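Surface Drift in Drimlow Reservoir: Project Report

3. Method

Drift was measured along the eastern shore of the reservoir, between the Rurmont inlet and the dam wall. Floats were released from the jetty in October, in groups of 14, and recovered by hand from the bank. Release and recovery times were taken to the nearest minute. Wind speed and direction were read from a handheld meter held two metres above the water at the start of each run.

Two types of float were used. The first was an orange peel ballasted with a steel washer, which sits low and follows the water. The second was a bath duck, which sits high and is pushed by the wind. The difference between the two gives an estimate of the wind effect.
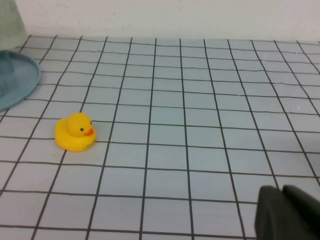
Figure 4. Float type B, side view.

The distance from the jetty to the recovery line at Rukness Point is 834 m, measured from the 1:25,000 map. Floats that grounded before the line were logged at the place where they stopped and left out of the mean speed.

4. Results

Type B floats reached the line first in every run with an onshore wind. In calm conditions the two types could not be separated within the timing error. The longest run lasted 3285 seconds. Recovery was poorest near the reed bed, where about 35 per cent of the peels were lost.

5. Sources of error

The wind meter was read only at the start of a run, so gusts were missed. Ballast varied between peels. The map distance assumes a straight path, and several floats were seen to follow the curve of the shore, so the speeds given in Table 2 are minimum values. The Admasu method of correcting for path length was considered but needs position fixes during the run, and these were not taken.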